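Search the help centre

Investor and Company News Support
July 2023, by Yutong Cai
3 min read

Ticket: Curard appointment notice went out with the wrong job title

Reported problem

Weronika Sowa from the communications team at Curard wrote in first thing, and very politely too, considering the morning she was having. Her release announcing the new finance director had gone out to the subscriber list through Memport, and the headline was fine, but the email summary still called him "interim finance director". He isn't interim any more (that was rather the point of the announcement!). The list has 3,000 addresses on it, and by the time she reached us 2,000 of the emails had already left.

First look

I paused the rest of the send straight away, then opened the release myself to see what Weronika was seeing. The full text on the newsroom page was correct all the way down, including the quote from the chair and the bit at the bottom about the company. Only the summary was wrong. I asked her whether anybody had edited it late in the day, and she said yes, legal had asked for the title to be changed quite near the end.

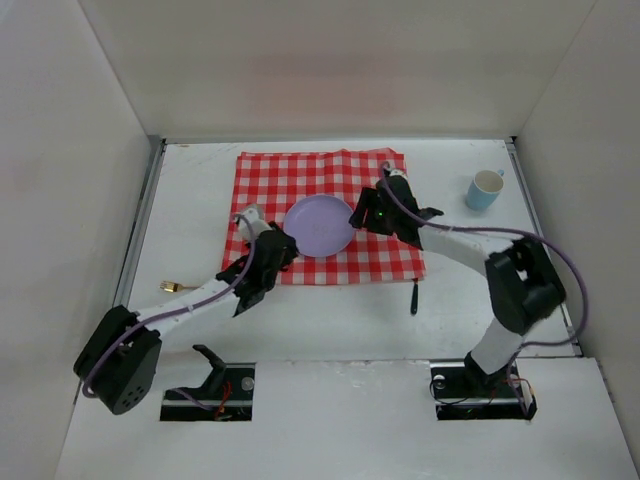 Lavender plate on a checked cloth.

I then went through the version history, which is a bit of a slog but does usually give the answer. There were 13 saved versions. The title was corrected in the last one, but the summary had been approved on its own, four versions earlier, and Memport holds on to an approved summary until somebody unlocks it. So the body moved on and the summary stayed put. I do have sympathy here, as the little padlock is very easy to miss.

What we tried

1. Refreshed the summary from the release page. No change, as it was still locked.
2. Unlocked the summary, pasted in the right title and asked Weronika to approve it again. The preview came up correctly for both of us.
3. Sent a test to the Birnness office list, which has 80 people on it and is the one Curard uses for trial runs. Weronika checked her own copy and was happy with it.

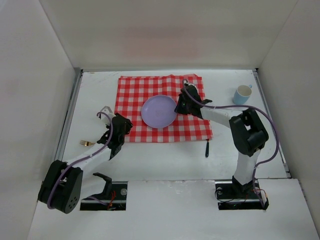 4. Restarted the paused send with the new summary for the remaining addresses.
5. Helped Weronika word a short correction for everyone who had the first email. She kept it to two lines and an apology, and I thought it read very nicely.

Still open

I've passed a request to Aryee, who look after the approval screens, for a warning when a release is edited after its summary has been locked. No date for that yet. Weronika would also like the newsroom archive checked for older notices with the same trouble, so I'm leaving this ticket open under my name until I've been through them.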